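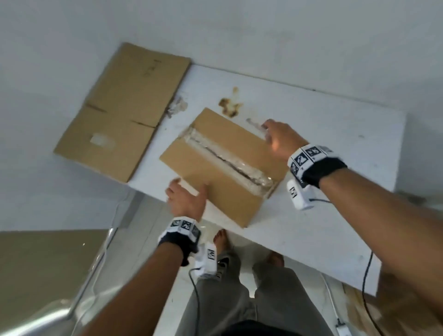

# Trodunen

Notes, names and measurements for folding, taping and flattening cardboard boxes. If you have ever tried to write down how a box gets packed flat and found that you had six different words for "flap", welcome - you're among friends.

Trodunen began as a word list for the Pevby packing guide and grew from there. It now covers 467 box styles, all plain corrugated cardboard, with notes on how each one folds down and where the tape usually goes. I love this stuff more than I probably should, and I've tried to keep the files simple enough that you can open them in a spreadsheet and start poking around.

## What's in it

| File | Contents |
|---|---|
| `boxes.csv` | One row per box style, 467 rows |
| `steps.csv` | Folding and taping steps, 1,833 rows |
| `words.md` | The word list, with preferred terms in bold |
| `tape.md` | Notes on seams, overlaps and peeling |

Each row in `steps.csv` is one thing a person does: turn the box, press a flap, hold a corner, smooth the tape. Steps are linked to a style by `box_id`, and they're in working order. A few styles have two accepted ways of folding flat, marked `a` and `b` (I prefer `b` for nearly all of the long ones, but both are fine!).

## Columns in boxes.csv

- `box_id` - short code, never reused
- `length_mm`, `width_mm`, `height_mm` - outside size when made up
- `flat_long_mm`, `flat_short_mm` - size when folded flat
- `flaps` - how the flaps meet: `edge`, `overlap` or `tuck`
- `tape_lines` - strips needed to close it
- `reuse` - `yes`, `no` or `trim first`

Leave a cell empty if you don't know the value. Please don't put a zero there. Zero tape lines is a real and wonderful thing, and we have several tuck boxes to prove it.

## Words we settled on

A **flat** is a box folded down with its side seam still joined. A **sheet** is cardboard that has been opened all the way out, so the panels lie side by side with creases between them. People mix these up constantly, and the old Pevby guide did too, so rows imported from it have been reread and fixed.

A **seam** is where two edges meet. A **crease** is a fold line in one piece. Tape goes over a seam; if it's over a crease, it's a repair, and goes in `notes`.

**Residue** means whatever stays behind when tape is pulled off, either glue or a skin of torn paper. Use it for the table as well as the box.

## Working on it at home

You need a table bigger than your biggest sheet, a roll of clear tape, a marker and a ruler. Measure flats with one palm pressing down, or the corrugation springs up and you gain a few millimeters. Wrinkles in the tape don't matter for any of the measurements.

## Known gaps

- Boxes over 400 mm tall are thin on the ground. More, please!
- The Osulden styles have outside sizes only.
- `reuse` was filled in by eye and reflects my own taste.
- Double-wall cardboard isn't covered yet.

## Changes

**Friday, May 6, 2022** - Split `flat` and `sheet`. Added the Osulden styles. Renamed `strips` to `tape_lines`, so old scripts will need a small fix.

**December** - First shared copy, with the Pevby rows and the word list.

## Adding a box

Copy the last row, change the code, fill in what you can and send it over. Odd shapes are especially welcome.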